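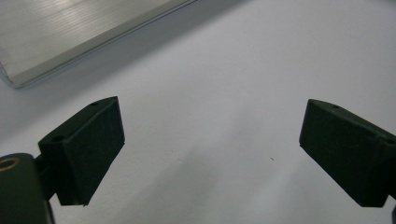 I've gone back to writing letters, proper ones with stamps, and I'm hooked! It started in April when Gaurav moved to Flindavton and kept losing his phone (twice in a month, bless him). So I bought a pad of 200 sheets, far too many, and sent him four pages of gossip about my tomatoes and the bus.

He wrote back in green ink, which I can barely read. My reply's half done and I still need to find an envelope that fits.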